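Chapter 5
Small Cloths: Handling, Surface and Light

Textiles in Domestic and Commercial Service
Tülin Dönmez

Learning outcomes
After completing this chapter the student should be able to:
define body, drape and recovery as they apply to small unlined cloths;
select and prepare a work surface for sorting and folding;
lift, open and lay a cloth without stretching the hem;
identify colour change in a dyed cloth under suitable light.

Key terms
bias, body, drape, grain, hand, recovery, selvedge, shading

5.1 Scope

The small cloth is any unlined, single-layer textile that one person can open fully without moving the feet. Napkins, tea towels, dusters, polishing cloths and tray covers fall within the definition. Sheets and tablecloths do not, and are treated in Chapter 6.

Small cloths account for most of the pieces, though not most of the weight, that pass through a linen room. The Oltstead laundry, used as the case study for Part 2, processes over 3,000 pieces in a week. At that volume a minor fault in handling is repeated many times, and its effect on the stock can be measured.

Colour is considered first. A dyed cloth does not present one uniform colour to the eye. Where it curves toward the light it appears paler and slightly greyed; where it turns away it deepens, and a strong red may approach black. This variation is called shading. It is a property of the form the cloth has taken and must be kept distinct from fading, which is a loss of dye.
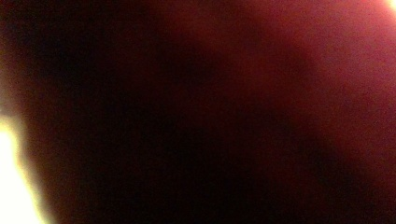

Fading is assessed only on a cloth laid flat, with the suspect area beside an area that has been protected from wear, usually the underside of the hem. Both areas must lie in the same plane and receive the same light. A reading taken on a curved or folded piece is discarded and repeated. Red and navy cloths should be checked before lighter shades, while the eye is fresh.

5.2 The work surface

The surface must be flat, clean and free of splinters. Its colour should contrast with the stock being handled. Pale timber suits reds, blues and greens and is less suitable for unbleached cotton, on which lint and small stains are easily missed against the grain. White laminate has the opposite fault — it shows lint well but produces glare under overhead lamps.

Before work begins the surface is wiped with a dry cloth in the direction of the grain, then inspected at a low angle. Specks and scuffs are noted. A speck that moves is removed; a mark that does not move is tested with the back of the hand for roughness.

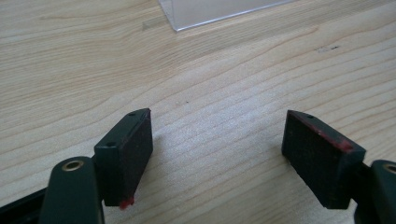 Items not needed for the task are shifted to the far side or taken away altogether. Clear plastic stands and covers call for particular care, as the grain shows through them and their edges are readily overlooked when a cloth is swept across the table. The table height should allow the forearms to rest level. Anything clipped to a corner must sit clear of the path of the hem.

5.3 Lifting

A crumpled cloth is lifted from a single point and allowed to hang. The free portion falls under its own weight and the folds begin to separate. Stiff or starched pieces may hold a curl above the point of grip; this is a sign of body and is not corrected by shaking. Once a corner can be identified, the second hand takes it and the first hand moves along the hem to the next corner. The cloth is not pulled on the bias.

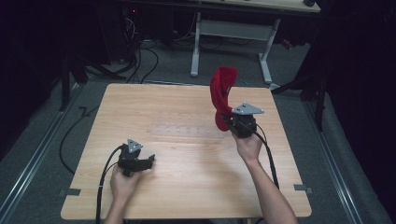 5.4 Light and the position of the worker

The main source of light should stand to one side of the table. A worker who faces a bright window sees the near side of every object in shadow, including the hands, and will miss marks on the cloth. The effect increases as the object is brought closer to the eye.

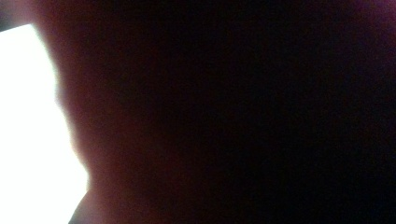 Figure 5.4 A hand at very close range, dark against a bright area to the left. Note the glowing rim.

Where the table cannot be turned, a blind or a side lamp is used. The cloth is held at normal reading distance for inspection, then lowered to the surface and smoothed outward from the centre.

Review questions for Sections 5.1 to 5.4 are at the end of the chapter. Section 5.5 deals with the half fold and the quarter fold.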